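Urkico: Teaching a Laundry Task by Remote Control
Project report, Jan 13, 2023

3. Recording demonstrations

The goal of this stage was a set of demonstrations for one task, taking a cloth out of a front-loading drum. Two methods were compared. In the first, the operator moved the arm by hand in gravity compensation mode. In the second, the operator wore a Zokik glove and drove the arm and fingers remotely.

Hand guiding was dropped early. With the door open, the operator had to stand where the door swings and could not hold the wrist and set the fingers at the same time. The remote method left the area in front of the machine free. All demonstrations used for training were recorded this way, 20 in total.

Each recording stores joint angles, finger commands and head camera video. The Oravec logger writes the three streams with a shared clock. Two recordings had gaps in the finger stream and were repeated.
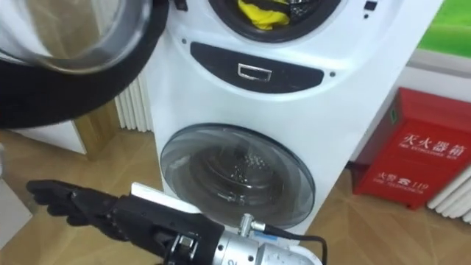
Figure 2. Four-finger view of the hand in front of the two-drum washer. Upper door open, yellow cloth in the upper drum.

The start pose was kept low, with the fingers together and extended. A spread hand needs more clearance at the rim, and in early trials the thumb command drifted while the arm was being raised. The operator therefore kept the fingers closed together until the hand was inside the drum, then opened them for the grasp.

The open door limits the approach from the left. We added a waypoint in front of the drum opening and asked the operator to pass through it each time. This made the paths more alike, but it also means the policy has seen very few approaches from other angles.

3.1 Known problems

The glove loses calibration when the operator takes it off. Recalibration takes 2 minutes and was not always done in August, so the earliest files have a finger offset. They were corrected in software with the Verkarwood script (Appendix B).

Depth is hard to judge from the head camera once the hand enters the drum. A wrist camera is planned for the next stage.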